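9 Jan 2018
Audio tour, Virholm house - bench notes

Rebuilt the playlist for the ground floor. The old handset files ran to 14 tracks and the drawing room one was far too long, so visitors were still listening to it halfway up the stairs. Split it at the part on the plaster ceiling and moved the family history to the landing stop.

Dulari handset no. 3 drops out near the back staircase. Swapped the battery, same fault. Swapped the earpiece lead, no dropout in two full walks. Lead binned.

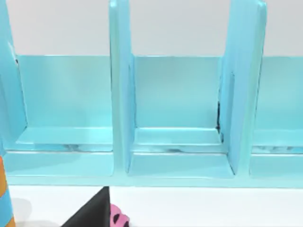

Notes and picture: Fondico workshop, audio desk

Charging rack: left the handsets on overnight. All came up full except no. 3, which stopped at 3273 on the meter. The others read almost 4000. Will run it down fully and try again before ordering a cell.

Garden loop still needs a new recording for the terrace. The script mentions the summer house as open, and it stays shut until April. Cut that line for now - the gap is short and the birdsong covers it.

To do: relabel the stop numbers on the printed map, check volume on the kitchen track.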